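Ruddock Table Cover - Heavy Matte Sheet, Brown

Home / Kitchen & Table / Covers & Protectors / Ruddock

In stock. Ships from our Grosten warehouse.

Plain brown cover for kitchen tables, craft tables, counters, the folding table you bring up from the basement twice a year. Flat matte finish, no pattern, no shine. Wipe it and get on with your day.

We've carried the Ruddock for a while now and it outsells the printed ones. People want something that doesn't look like a picnic. Fair enough.

Sizes
Small - 1,000 mm x 980 mm
Custom - cut from the roll, tell us the length at checkout
Roll width is 1,000 mm. We can't go wider. Please stop asking Rhun to tape two together, he will say no.

Colors
Brown (this page)
Stone
Dark green - back in August

What you get
One cover, rolled, in a tube
Set of 11 under-edge clips (Small only, custom cuts don't come with clips, order seperately)
Care card

Getting it flat
Comes rolled so it will want to curl. Unroll it face down on the floor overnight, books on the corners. Next day flip it over and clip it. Some faint wrinkles near the ends of the roll are normal and most settle in a week or two. If they don't, warm room, not a hair dryer. Not an iron either. Someone tried an iron.

Cleaning
Damp cloth, drop of dish soap. Dry it after.
Coffee, tomato sauce, jam - wipe same day.
Turmeric - good luck. Wipe it right away.
No bleach, no scouring pads, no oven cleaner.
Crumbs get under the edge so lift it once in a while.

Heat
Warm plates fine. Coffee mugs fine. Pans straight off the stove NOT fine, use a trivet. Countertop appliances with feet are OK as long as air can get under them. Anything that runs hot underneath, put a board down first. Heat marks are not covered by the returns policy, sorry.

Cutting
Don't cut on it. It's a cover, not a cutting board. To trim it to size, use a straight edge and a new blade, two light passes. Dull blades drag and you get a wavy edge. Cut a bit long and trim back.

Which one do I want?
Ruddock - everyday, matte, easiest to live with
Navetti - thicker, softer underneath, better if you have a nice table to protect. Costs more. Heavier to ship
Sunon - clear, you see the wood through it. Shows every fingerprint

If you're stuck between Ruddock and Navetti get the sample pack. It has both and the price comes off your order.

Questions we get

Does it smell? A little, first couple of days. Open a window.

Can I use it outside? Covered porch yes. Full sun no, it fades.

Round table? We don't cut circles. Buy it square and let it hang, or trim it yourself. A paper template helps.

Will it slide? On bare wood not much. On glass, yes. Use the clips or a thin grip mat.

Both sides the same? No. Matte side up. The back is smoother and scuffs show more.

Shipping
Orders in before noon go out same day, weekdays. Tubes are long so they don't fit most mailboxes - put a phone number on the order so the driver can reach you. Custom cuts add two working days.

Returns
30 days on Small, unused, back in the tube. Custom cuts can't come back unless we cut it wrong. If we did, send a photo with a tape measure in it and we'll recut, no arguing.

Customer note
"Second one of these. First went to my daughter's apartment along with the table. Clips are fiddly but they hold." - Idris Bevan

Trade orders
Schools, cafes, workshops - email for roll pricing. Say how many feet you need and wether you want it cut or left on the roll.

Page updated March 2026. Prices on the cart page are the right ones if they dont match the flyer. 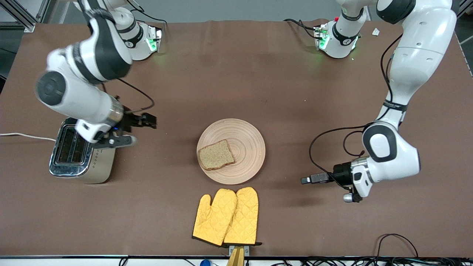

Matte brown tabletop, with toaster, bread on a round wooden plate and yellow oven mitts.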